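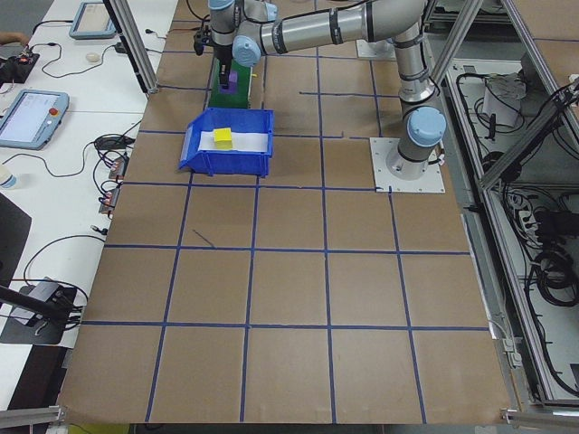 # The Tidying Problem

Of the chores that fill a working household, putting things away is among the least interesting to describe and the hardest to specify. An instruction such as "clear the table" assumes a person who knows which items are clutter, where each one lives, how hard it may be squeezed, and when the job is finished. An industrial arm knows none of this until it is told, and the telling is most of the cost.

Murray Bergeron has spent much of his career on the telling. He is a controls engineer at Fusteline, a small integrator whose bread and butter is machine tending: loading blanks into a press, taking finished parts out, stacking them for the next station. Two years ago the company took on a different kind of question from a housewares distributor called Mallano, which wanted to know whether returned goods could be sorted back into bins by machine. Returns arrive in any order and any condition. They are closer to the contents of a kitchen drawer than to the contents of a parts tray.

"A press doesn't care what day it is," Bergeron says. "The blank is where it was yesterday. Take that away and you've lost most of what made the robot cheap."

## Blocks and bins

Work on the problem generally begins with blocks. A cube has flat, parallel faces, a known width, and no preferred end. It doesn't deform in the fingers or roll when released. If a system can't lift a small block off the top of a box and set it down inside a bin, there is little point in asking it to handle a whisk.

The task still contains most of the parts of a real chore. The machine has to find the object, choose a pair of faces to grip, approach without hitting whatever stands nearby, close, lift clear, travel, clear the wall of the bin, and let go. A block resting on a box adds a condition: the support can be knocked over. A descent that runs a few millimeters too deep will push on the box underneath, and both objects will then be somewhere the plan doesn't expect. A cube already sitting in the bin adds another, as the second item must be placed beside it or on it, and the fingers need room to open.

Grid lines on a work surface are an old and useful habit. Tape laid out in squares gives the operator a quick way to put an object back near its starting position, and it gives anyone reviewing a trial a rough check on where things were. It is no substitute for calibration. A tape line is as straight as the person who laid it, and paper covering will creep under repeated contact.

Zewditu Mekonnen ran the test program at Pramholm, a contract lab that evaluated three pick-and-place systems on Mallano's behalf. Her protocol called for 1753 trials, divided among blocks, boxed goods, and loose household items. Each trial was scored by a person watching the table. An item that landed in the bin but tipped over something already there was recorded as a failure, a rule that two of the three vendors disputed.

"They wanted credit for the release," Mekonnen says. "But a person who puts a cup on the shelf and breaks the one next to it hasn't put the cup away."

## Where the failures are

The blocks gave very little trouble. Boxed goods gave somewhat more, chiefly from glossy packaging that confused the depth cameras and from lids that came off when the box was gripped too high. Loose items accounted for most of the failures, and they didn't fail in the way the vendors had expected.

Recognition was seldom at fault. The software found spatulas, funnels, and measuring spoons with good reliability, even when they overlapped. The trouble came in the last stretch of the approach, between a correct estimate of position and a secure hold. A two-finger gripper closing on a thin handle will often rotate it. If the system has no sense of that rotation, it carries the item to the bin at the wrong angle and strikes the rim. On one system, 58 of the failures logged during the loose-item phase were rim strikes of this kind. The arm had the object, knew where the bin was, and hit it anyway.

A person corrects for this without noticing. The fingers feel the handle turn, the wrist turns with it, and the item goes in. Reproducing that on a machine calls for sensing at the fingertips, or a second look from a camera once the item is lifted, or both. The second look is the cheaper remedy. It also adds time to every cycle, including the cycles that didn't need it.

Bin geometry matters more than most buyers suppose. An open-topped bin with a lowered lip at one end is easier for a human arm to reach into and, if the planner is aware of the lip, easier for a robot as well. Many planners aren't. They treat the bin as a rectangular box with walls of equal height and give up the low approach entirely. Bergeron's group now models each bin from measurement and has stopped trusting catalog drawings, two of which were wrong about wall draft.

Liners cause their own trouble. Paper on the floor of a bin cuts down on glare and sliding, and it gives a camera an even background. It can also lift at the corners. A wide gripper reaching into a narrow bin will sometimes catch a raised edge, and the next item is then set down on a slope.

## The cost of standing by

The figure that decides most shop-floor projects is how often a person has to step in. Cycle time gets the attention at trade shows, but a slow robot that runs unattended through a shift is worth more than a quick one that stops every few minutes. At Policarpio, a repackaging firm that runs a single arm on bin sorting, the working target is one intervention every 30 minutes. The firm met it in June with boxed goods alone and missed it as soon as mixed items were added to the line.

An intervention is rarely complicated. The operator pauses the arm from the pendant, moves a fallen item, clears the fault, and resumes. The expense lies in having that operator close enough to do it. If one person can look after several cells, the arithmetic begins to work. If each cell needs its own attendant, the buyer has paid for a robot and kept the wage.

The same arithmetic is harsher in a home. A factory can fix the lighting, bolt the arm to a plate, keep the bins in place, and train its staff. It can put an emergency stop within reach and expect people to know what it's for. A household offers none of these by default, and its attendant is the person who wanted to be rid of the chore in the first place.

There is also the matter of what surrounds the arm. Photographs of manipulation research tend to center on the gripper, yet a good share of the hardware in a typical cell is somewhere else: controllers, power supplies, pendants, camera mounts, and a quantity of cable that grows with each added sensor. Packaging all of it for a kitchen is ordinary engineering, but it has to be paid for, and few published cost estimates include it.

## Can they do it yet

The answer depends on how much of the world may be held still. With rigid items of known size, a fixed bin, and a surface whose height doesn't change, commercial arms can sort and put away goods today at a rate a warehouse might accept. Bergeron would quote such a job without hesitation. With mixed items in open bins he would quote it with a clause covering supervised operation, and he'd want to see the items first.

For thin, flexible, or nested goods he still declines. Measuring cups stacked inside one another defeated all three systems in Mekonnen's trials. The grippers took hold of the whole stack, and the software counted it as one object.

Mekonnen is more hopeful about the medium term. Fingertip sensing has come down in price, and she notes that the best of the three systems recovered from a dropped block unaided in more than 7 trials out of ten, by finding the block again and starting over. An earlier version had simply finished its motion with nothing in the fingers and reported success.

Her next protocol adds a drawer. The machine will have to open it, place one item inside, and close it again. The first version of the test uses a block.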